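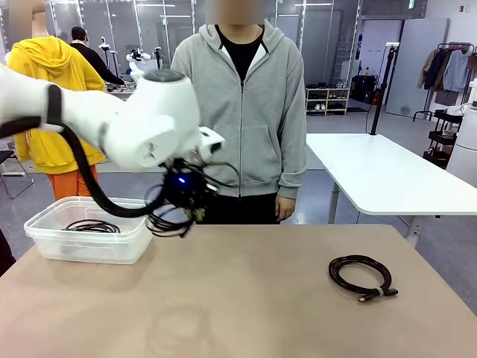
About Us

Hi, and thanks for stopping by! I started Ururwood after a winter of listening to mice run laps inside my own kitchen wall. I'd bought every plug-in gadget and miracle pouch in the hardware store (my garage still has a shelf of them) and the mice didn't care one bit. What finally did the trick was crawling along the foundation with a flashlight, finding a gap behind the dryer vent and closing it up with steel mesh.

So that's pretty much the business! We do rodent proofing for houses, barns and small shops in Zornum and Demano, and anywhere else within 37 miles of our office on Villalobos Road. Mice and rats are the bulk of it, with a few squirrels in attics every February.

There are 6 of us now. A first visit usually takes 90 minutes and we look at everything: crawl space, roof line, pipes, garage door seals, that weird hatch the last owner painted shut.
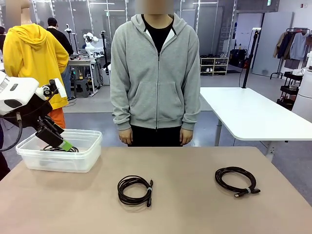 After that you get a written list of the openings we found, with a price next to each one, and you can pick what you'd like us to do. Plenty of people fix the easy ones themselves and I'm happy to tell you which mesh to buy.

We don't put out poison. I have two dogs and a barn cat, and I've had to pull a dead rat out of a wall cavity in August, so you can guess how I feel about it. We trap what's inside, check the traps ourselves and come back 20 days later to see whether anything is still moving around.

Got scratching noises over the bedroom? Call or send a note through the contact page, and please mention if there's a crawl space so I bring the right coveralls!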